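Home News Hardware Software Opinion Events Jobs

Search this site Search Clear

Bed-making robot told to let go, declines

Fulter has pulled its Cukel household robot out of a guesthouse trial after the machine took hold of a bedspread in July and refused to give it back.

The Cukel had been making beds at the Xia guesthouse for 2 weeks with nothing worse on its record than some unambitious pillow placement. Shortly after 10:30 in the morning it picked up one corner of a spread, pulled it toward the foot of the bed as planned, reached the point where it was supposed to open its fingers, and kept them closed. It then moved on to the next corner, bringing the first corner along.

By the time a member of the housekeeping staff hit the stop button, the robot had gathered most of the bedding into its arms and was pulling a bedside lamp across the nightstand by its cord. There were no injuries. The lamp survived. The bedspread did not, and Fulter has paid for it.

Stopping the robot turned out to be the easy part. The Cukel is designed to hold its grip when power to the arms is cut, a sensible choice if it happens to be carrying a glass of water. With a fistful of bedspread it meant that staff had a locked robot attached to a bed in a room that was booked for that afternoon. The manual release is a small lever under the wrist, and in this case the wrist was under the bedspread. The fitted sheet was eventually cut free with kitchen scissors. The guests were moved down the hall.

In an incident report sent to trial partners, Fulter traces the trouble back to the training data. The Cukel learns chores from recordings made by people, who go about a room with hand-held grippers that log where the fingers are and how far apart they have been opened. Those tools carry a position sensor from Lerex, and a software update to the sensor in the spring introduced a fault. When the fingers were opened past a certain width, the reading froze at its last value and stayed there for several seconds. 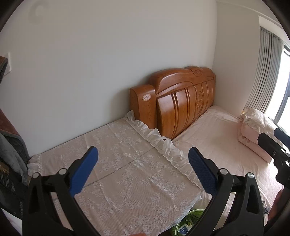

Hand-held grippers in use beside a bed with pink bedding and a lace-covered surface. The blue pads are on the fingers.

The person holding the tool would have noticed nothing. The fingers opened, the cloth dropped, the work got done. On the recording, though, the fingers let go of the cloth only halfway, or a good deal later than they really had. Feed enough of that to a robot and it will conclude that people who make beds are very reluctant to part with the linens.

Of the 194 bedroom recordings used for the version of the software running at Xia, 147 had at least one frozen reading. Fulter's automatic checks passed all of them. The checks look for missing data and for sudden jumps, and a number that sits perfectly still is neither. According to the report, the affected files scored higher for "signal smoothness" than the good ones and were given extra weight in training as a result.

Kitchen and laundry recordings are less affected, the company says, as those jobs seldom need the fingers open so wide. It has held back the software for both anyway while the files are gone through again.

Lerex confirmed the fault and has issued a corrected update. In a brief statement the supplier noted that its release notes had mentioned "changes to behavior near the end of travel." Fulter's report says the notes were received. It does not say they were read.

The company has promised 4 changes before the Cukel goes near a bed again. Every tool will be opened fully and checked against a gauge at the start of a session. Recordings with readings that stay flat while the tool is moving will be flagged for a person to look at. The robot will stop if an arm is pulling against something it believes it has already put down. And the manual release lever will be joined by a second one, at the shoulder, where bedding is less likely to reach.

The Xia guesthouse says it is willing to have the robot back once the work is finished, in one room to begin with, and has asked Fulter to supply its own bedspread. Housekeeping staff have resumed making the beds by hand.

Get our robotics newsletter in your inbox every week. Enter your email address Sign up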